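I gave up sugar in May, which is a stupid month to do it, with three birthdays at work and a retirement. The retirement was for a man I had spoken to twice. I ate two slices of his cake and signed his card "You'll be missed!!"

So the quitting lasted until lunch on the second day. Since then I've been trying what my sister calls moderation and I call lying. The trick is supposed to be distance. You don't ban the snack, you put it somewhere annoying. Top of the fridge. Trunk of the car. I am five foot three and own a stepladder, so the fridge bought me very little time.

The car was better for a week. Then it rained, and I learned that I will put on shoes and a coat for a Zestley bar but won't do it to bring in the mail.

Rafia told me to read the label before every bite. Fine. A Zestley bar has 186 calories, and the "light" one has 169, and the difference is that the light one is smaller. I felt so clever for spotting this that I had both.
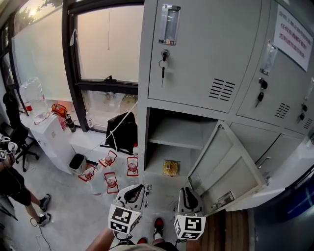

Niamh Mulcahy
Writer, snacker, owner of this blog

Locks are the next level up, obviously. A key sounds serious until you remember who's holding it. I could give mine to Rafia, but then I'd have to ask for it back in front of people, in my asking voice, at ten in the morning.

What has helped a little is buying things I only sort of like. There's a bag of Desitz rice puffs in my desk that has been open since before Thanksgiving. They taste like a clean envelope. I have one when I'm bored, and then I'm bored and chewing, and I go back to work.

My sister says that isn't moderation either.

14 shares | 3 comments

Recent posts
My Feud With the Lustach Toaster
Is It Too Late to Learn to Whistle
Soup, Ranked by Someone With a Cold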